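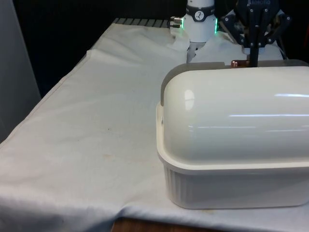 히트펌프 설치하고 첫 겨울, 중간 보고

새해 복 많이 받으세요! 12월에 글 하나 올리겠다고 해놓고 결국 해를 넘겼네요. 댓글로 난방비 얼마 나왔냐고 물어보신 분들이 꽤 계셔서 (죄송해요, 다 읽고는 있었어요) 오늘은 작정하고 앉았습니다.

처음 오신 분들을 위해 짧게 적자면, 저희 집은 오래된 단독주택이고 작년 가을에 기름보일러를 떼어내고 공기열 히트펌프를 달았어요. 실외기는 Koller 제품이고 온수 탱크는 200리터짜리예요. 네 식구 쓰기에 빠듯할 거라는 말을 많이 들었는데 그 얘기는 좀 있다가 할게요.

일단 추위 얘기부터

제일 걱정했던 게 한파였거든요. 인터넷에 보면 영하로 떨어지는 순간 얼음장이 된다는 글이 정말 많잖아요. 저도 그거 읽다가 계약 전날 밤에 잠을 설쳤어요. 남편은 그냥 기름보일러를 새 걸로 바꾸자고 했고요. 그런데 12월 그 추웠던 주에도 거실은 멀쩡했어요. 뜨끈뜨끈하지는 않아요. 바닥에 등 지지는 맛, 그게 없어요. 대신 새벽에 일어나도 집이 식어 있지 않고 하루 종일 비슷한 온도로 가요. 저는 이게 훨씬 좋은데 시어머니는 오실 때마다 "방이 미지근하다" 하십니다. 전기장판 하나 깔아드렸어요!

실외기에 성에가 끼면 제상 운전이라는 걸 하는데, 이때 하얀 김이 확 올라와요. 처음 봤을 때 불난 줄 알고 맨발로 뛰어나갔어요. 혹시 설치 앞두고 계신 분들, 가족들한테 미리 말해두세요. 그리고 제상하면서 물이 꽤 떨어지는데 저희는 배수를 대충 생각했다가 뒷문 앞이 빙판이 됐어요. 설치 기사님이 다시 오셔서 배수관에 열선을 감아주셨고 그 뒤로는 괜찮습니다.

설정은 건드리지 말라고 했는데

제가 또 가만히 못 있는 성격이라 처음 한 달은 앱을 하루에도 몇 번씩 열어봤어요. 외출할 때 끄고, 들어와서 켜고, 밤에 내리고. 기름보일러 때 하던 버릇 그대로요. 그랬더니 집에 돌아와서 온도 다시 올리는 동안 보조 히터가 돌더라고요. 전기 계량기 숫자가 막 올라가는데 정말 속이 쓰렸어요.

결국 설치업체 Brorau에 전화했더니 상담해주신 분이 외기 보상 곡선만 맞춰놓고 그냥 두라고, 며칠만 참아보라고 하시더라고요. 그래서 곡선을 조금 낮추고 3일을 참았습니다. 진짜 힘들었어요, 앱 안 여는 게! 그런데 사용량이 눈에 띄게 줄었어요. 지금은 난방수 온도를 낮게 두고 계속 돌리는 쪽으로 정착했고 방마다 밸브도 거의 다 열어뒀어요. 안 쓰는 작은방까지 열어두는 게 아깝다는 생각이 아직도 들긴 하는데, 닫으면 실외기가 켜졌다 꺼졌다를 자꾸 반복해서 그냥 열어둡니다.

온수는 생각보다 넉넉했어요

탱크 얘기로 돌아와서, 네 명이 저녁에 연달아 씻어도 물이 끊긴 적은 한 번밖에 없어요. 그것도 큰애가 친구를 데려온 날이었고요. 한낮에 데우도록 예약해뒀는데, 조금이라도 덜 추운 시간에 돌리는 게 효율이 낫다고 해서요. 일주일에 한 번은 살균 때문에 60도까지 올라가요. 그날은 물이 꽤 뜨거우니까 어린아이 있는 집은 혼합 밸브 꼭 다세요. 저희는 나중에 추가하느라 돈이 두 번 들었어요.

그래서 난방비는요

이거 때문에 들어오신 분들 많으시죠? 12월 전기요금에서 작년 같은 달 전기요금을 빼고, 그걸 작년에 넣었던 기름값이랑 비교해봤어요. 대략 16퍼센트 줄었습니다. 광고에서 말하는 반값, 그런 건 저희 집에는 없었어요. 초반에 제가 설정을 만지작거리면서 날린 것도 있고, 북쪽 창문이 아직 옛날 창이라 새는 열도 있고요. 1월 고지서가 나오면 다시 계산해볼게요. 이번 달은 처음부터 얌전히 돌렸으니까 조금 기대하고 있어요.

설치비 생각하면 본전 뽑는 데 오래 걸립니다. 보조금을 받아도 그래요. 저는 기름차 부르는 게 너무 싫었고 보일러실 냄새도 싫어서 한 거라 후회는 없는데, 돈만 보고 결정하실 분이라면 단열부터 견적 받아보시라고 말씀드리고 싶어요. 저도 순서를 바꿔서 했으면 실외기를 한 단계 작은 걸로 달 수 있었을 거예요. 이건 좀 아쉬워요.

소음

옆집이랑 가까워서 신경을 많이 썼는데 평소에는 냉장고보다 조금 큰 정도예요. 아주 추운 새벽에는 웅웅 소리가 나긴 나요. 방진 고무를 처음에 얇은 걸로 깔았더니 안방 벽이 살짝 울려서 두꺼운 걸로 바꿨고요, 야간 저소음 모드는 한 번 켜봤다가 난방이 약해져서 도로 껐습니다. 옆집 아주머니께는 귤 한 상자 드리면서 여쭤봤는데 안 들린다고 하셨어요. 귤 때문에 그렇게 말씀하신 건지도 모르지만요 ㅎㅎ

요즘 읽는 것

설정 공부하면서 Benedikt Auer라는 분이 쓰는 블로그를 번역기 돌려가며 읽고 있어요. Dundedier라는 동네에서 오래된 돌집을 고치면서 난방수 온도 기록을 날마다 올리시는데, 표만 봐도 재미있어요 (저만 그런가요?). 방열기를 안 바꾸고 어디까지 온도를 낮출 수 있는지 실험한 글이 특히 도움이 됐어요. 저희도 2층은 방열기라서요.

다음 글은 북쪽 창문 얘기가 될 것 같아요. 견적을 두 군데서 받았는데 차이가 너무 커서 한 군데 더 부르려고요. 태양광도 물어보신 분 계셨는데 지붕 상태부터 봐야 해서 봄은 되어야 쓸 말이 생길 것 같습니다. 혹시 Koller 실외기 쓰시는 분 중에 제상 주기 어느 정도 나오는지 아시면 댓글 좀 남겨주세요. 저희 집은 습한 날에 유난히 잦은데 이게 보통인지 궁금해요.

2025년 1월 7일

태그: 히트펌프, 단독주택 난방, 난방비, 온수 탱크

댓글 2

솔밭집
저희도 습한 날에는 엄청 자주 해요. 기사님 말로는 영하로 뚝 떨어진 날보다 0도 근처에 비 올 때가 더 심하대요. 창문 글 기다릴게요!

민들레
열선 감는 데 비용 따로 받으셨나요? 저희도 뒷마당이 얼어서 고민 중이에요.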